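Do you need a belt for that?

8/3/18

Akinyi Kirui wrote to me in January to ask if I'd changed my mind about small conveyors. She runs the toy exchange at Kuststead, which takes in secondhand soft toys, checks them over and sends them out again, and she'd been quoted on a short belt for the sorting table. I said I hadn't changed my mind but I'd think about it properly this time, and I've now spent far too many evenings doing that.

My position, for anyone new here, is that most people who buy a belt wanted a longer table. A belt moves a thing from one end to the other. If you've got two people and a bench, one of them can slide the thing along. I've said this before and had some cross emails from people with belts.

The Daltmont brochure doesn't help its own case. It promises a "calmer workflow" and has a figure of 1,000 items a day on the front, with no word on what an item is. A sock? A fridge? Soft toys aren't parcels. They've got limbs that flop over the side, they roll onto their faces, and the long-eared ones want to get into any gap you leave them. I rang and asked what the gap was at the end roller and was told someone would call back. I'm still waiting on that.

Henon at least puts the rail height in the specs. I like a low rail if people are reaching across all day, but low rails and round-headed plush don't mix in my experience. We tried it at the old depot with a box of bears and spent the afternoon picking them up.

Colour is the other thing. Every second belt seems to be green, and I've never had a convincing reason for it. Fengying Qian reckons it's easier on the eyes than black and you can see a dropped button on it. Maybe. What I notice is the shine. Put a glossy belt under bright ceiling lights and you get big white patches right where you're trying to look for a split seam. If you're checking toys for damage, that matters a good deal more than whether the belt does 1,000 of anything.

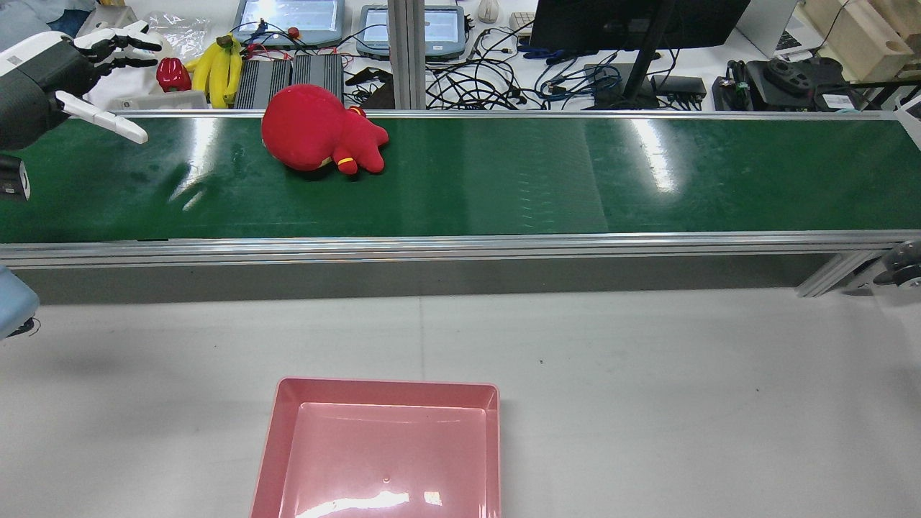

Red plush on the green belt, with a pink tray on the floor in front.
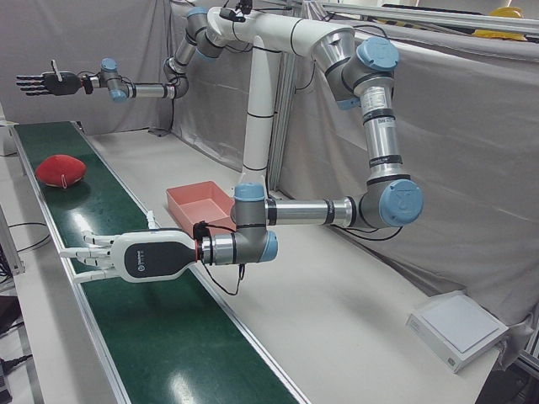
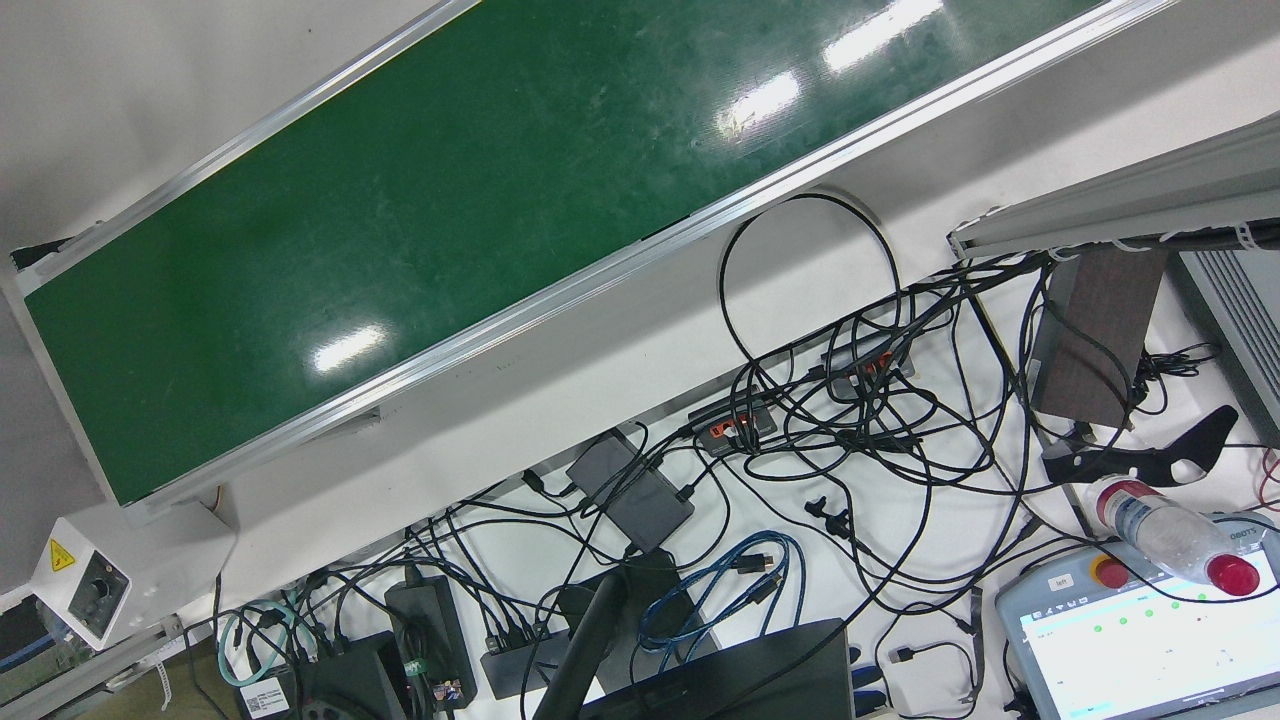 Then there's the cabling, which never makes it into a brochure. You buy one item of furniture and it arrives with a family. There's the control box, and the power brick for something, and a hub because the first lot of plugs ran out, and before long the lovely clear white table you measured up for is half cable. I'm not a tidy person but I do like to put a cup down.

People tell me this is solved with a tray under the desk. I own two of those trays. They hold the cables nobody uses, and the ones in use are still on top, because you can't get at them otherwise. Velcro straps are better, and labels are better again, as long as somebody labels both ends. I've met plenty of cables labelled at one end only and I count those as unlabelled.

If Akinyi does go ahead, this is what I've told her. Put the belt against one long side of the table and keep it there. Give the electrics their own shelf, a cheap one, and don't let it share the sorting surface. Get a matte belt if they'll sell you one. Hang a bit of cloth under the nearest light before you pay for new lights. And have trays ready at the near side, in colours you can tell apart from across the room, so that "mend" and "wash" don't turn into the same pile by Thursday.

Adeleke will hire you a belt for 27 days, an odd number, but it's long enough to find out. The deposit is $200, and you pay the freight back yourself. I'd do that before signing anything with Daltmont, and I'd write down how often the thing is running compared with how often it's being used as a shelf. My money's on shelf.

Fengying disagrees with nearly all of this. She thinks I'm being stubborn about the bench and that reaching over a pile for four hours is what ruins people's backs. She's probably right about the backs. I still want to know about that gap at the roller.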